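Mon 26 July
By Corina Pascu

Grekby councillors will keep their mileage allowance for another year after a vote on Thursday night. The motion to scrap it, put forward by Abhishek Negi, lost by 2 votes.

Mr Negi said members who live a short walk from the council offices should not be paid to drive there. He also wants claims published every month. At present they appear once a year, and the last set ran to 49 pages.
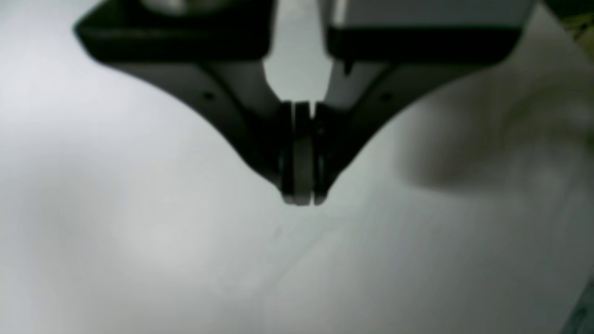
Councillor Ans Wuyts spoke against the motion. She represents the outlying villages and told the meeting that her round trip is 31 miles, with no bus back after evening sessions.

Monthly publication will be looked at separately in October. Residents can send comments to the clerk, Sarita Upadhyay, until the end of August.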